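November 26, 2024

Signed my will at last. It took 4 visits to Cadwaladr, two drafts, and one argument over whether a boat that doesn't float counts as a boat. Idris Jenkins says that for the purposes of the will it does, and he bills by the hour, so I let him have it.

I had thought of myself as a person without an estate. An estate has gates. What I have is the house, the Limik account, a pension I understand on good days, and the share in Helirano that my uncle left me, which pays $85 a year and has cost me $800 in paperwork to find out who I can leave it to. (Anyone. I can leave it to anyone.)

Idris reads everything out loud before you sign. It's a strange thing to sit in a warm office while a pleasant man in a cardigan says "in the event that she predeceases you" in the tone of someone reading out a train schedule. I nodded a good deal. At one point I nodded at a question and had to be asked again. 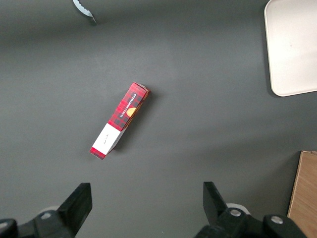 The hard part was the executor. My sister would do it well and never let me forget it, even dead. My first cousin would do it badly and be lovely about it. So I asked Ognjen Softić, who lives across the road and once read a whole washing machine warranty for pleasure. He said yes before I'd finished the sentence, then wanted to know where I keep my passwords. I said in my head. He was quiet for a while.

Now I have homework. Idris wants a list of accounts, a list of debts, and the deed to the Morov lot, which I last saw in the drawer with the takeout menus. I've also put in $2000 for whoever takes the cat. Idris asked if the cat was likely to outlive me and I said she's certainly trying.

The health care proxy is put off to December. I'm supposed to think about feeding tubes between now and then. Tonight I looked for the deed, found a menu from a place that closed, and went to bed early.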